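Workshop notebook - June, bench two, the Pasora

In at half seven. Bike still where I left it, leaning on the side stand and dripping on the cardboard. I had hoped the leak would get bored and stop.

Complaint as written on the job sheet: "runs rough when warm, also smells". Rode it to the Toststead roundabout and back yesterday. Fine for the first ten minutes, then it began to hunt at idle and coughed on the way up the hill. Picks up again above 4000 revs and goes like a proper motorcycle, so I doubt it's fuel starvation at the top end. The smell is petrol, with a bit of hot mouse nest. Found the nest under the seat. No mouse.

Carbs off. The left one came away politely, the right one needed a strap and some language. Rubber intake stubs have gone hard and the right one has a split along the underside that opens up if you bend it. It closes again when you let go, so whoever looked last time could swear it was sound. (Whoever looked last time was me.)

Float heights were out by 2 mm on the right, near enough spot on at the left. Reset, checked, checked again after a sandwich. Needle valve has a ring worn into the tip, which explains the drip. Ordered a pair from Kaufmann with the stubs. They want 18 quid for the valves, and the stubs cost more than my first helmet did. 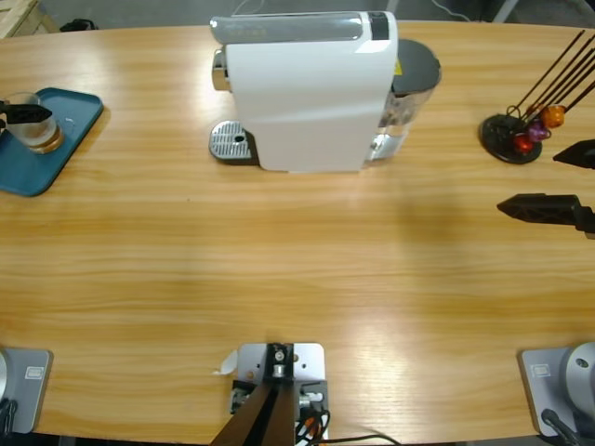

Afternoon

Plugs out while waiting. Left one a nice biscuit colour. Right one black and sooty, which doesn't square with a split stub on that side, as that ought to run it weak. My best guess is that the float level was drowning it at idle and the split was weakening it as the rubber warmed up, so the two faults were taking turns. Will find out when the new bits are on. Writing the guess down now so I can't pretend later that I knew.

Valve clearances: exhaust right was tight, everything else within limits. Set it. Feeler gauges are sticky again, please wipe them before they go back in the drawer. I know who I am talking to and sometimes it is me.

Chain is a Cillau, lightly used, far too tight. Slackened it off and lined up the wheel by measuring from the swingarm pivot, as the marks on the adjusters disagree with each other and with reality. Front sprocket has plenty left.

Clocked 287 miles since the last service sticker, according to the odometer. The rear tyre says otherwise. Asked no questions, but have put a note on the sheet that the speedo cable wants looking at.

To do
Fit stubs and needle valves when they turn up
Balance carbs, warm, with the big fan on
New fuel hose, the old one is like liquorice
Find the 10 mm socket
Second road test, same route, and stay out for at least twenty minutes this time

Tank is on the top shelf with the tap shut. Leave the tap shut.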